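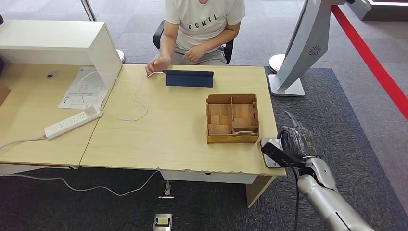

At the desk, with a tablet

About Us

Dreltix is a small company which works for underground mines. We do ventilation surveys, we check airflow plans, and we train the people who have to keep the air good in places where there is no sky. Our clients are mostly gold and copper mines of medium size, the ones which are too big to do this work with one person and too small to keep a full department for it.

We started as a survey service only. In the beginning there was one office room, one vehicle and a set of instruments that we had to send away for calibration twice in a year. Today we are a team with 55 people in 4 offices, and we calibrate most of our instruments in our own workshop in Kesel. The first office is still there too, on the floor above the workshop, and it is still too warm in July.

What we do

Ventilation surveys. Our survey crew comes to the mine, walks the airways and measures air speed, pressure, temperature, humidity and dust. For a mine of usual size the crew stays on site for two weeks. We always ask for one person from the mine to walk with us, who knows the old workings and the doors. The old plans on paper are often not correct, and a door which somebody left open can change the whole result. After the survey you receive a report with tables, a corrected airway plan and a list of places which need attention, in order of urgency.

Network modeling. From the survey we build a model of the airflow in your mine. For this we use our own software, which is called Nimora. With the model you can see what happens if you add a fan, close a level or start a new decline. We do not sell Nimora without a survey. Some clients have asked us for this many times, and we understand the wish, but a model with guessed numbers looks the same on the screen as a model with measured numbers, and we don't want our name on the first kind.

Training. We give courses for ventilation officers, shift supervisors and planning engineers. The basic course takes 3 days. It has a classroom part and a part underground, and the underground part is done in the mine of the client, with the instruments the client really owns. Participants get a course book, which they may write in and keep. A refresher course of one day is also available, and we recommend it every second year.

Instrument service. We repair and calibrate anemometers, barometers and dust samplers, also those which we did not supply. Please clean the instrument before you send it and put a note in the box with the telephone number of a person who can answer questions. Many boxes come to us with no note at all.

How we work

Each client has one engineer as contact from the first call until the final report. If this engineer is underground and can't answer, the office will write you the same day and say when you can expect the call.

We write our reports in plain language. The people who read them are not all ventilation engineers, and a mine manager should be able to understand the first two pages without help. The calculations are in the appendix, complete, so that your own engineers or an inspector can follow them.

We don't take commission from makers of fans or doors. When we recommend a fan, we give the duty it must reach and leave the brand to you. This was a discussion inside the company in the early years - there was an offer, and the money would have been useful - but we decided against it and the rule is now written in every contract.

If our crew finds a condition which is dangerous, we tell the shift supervisor at once and we put it in writing before we leave the site. We do not wait for the report.

The Qiu office

Our newest office is in Qiu, and it was opened to be closer to the copper mines on that side. It has a survey crew, two modeling engineers and a training room. Instruments can be handed in there as well, and they go to Kesel with our own vehicle every week. For clients in this area the travel costs in our offers are now lower than before. If you have an older offer from us which was never signed, please ask for a new one.

Our experience

We have finished more than 300 surveys. Most of them were in hard rock mines. We have also worked in salt mines and in long road tunnels during construction, where the questions are similar but the rules are different. We do not work in coal mines. Coal needs special knowledge about gas and self-heating, and there are other companies which do it well. We are glad to give you an address.

Working with us

We are looking for survey technicians from time to time. You should be in good health, able to walk long distances underground with equipment, and patient with numbers. Experience in a mine is welcome but we can teach the measuring. Open positions are listed on the Jobs page, and applications without a position are kept for one year.

For offers and questions please use the contact form, or call the Kesel office during working hours.

Page last updated: January 12, 2018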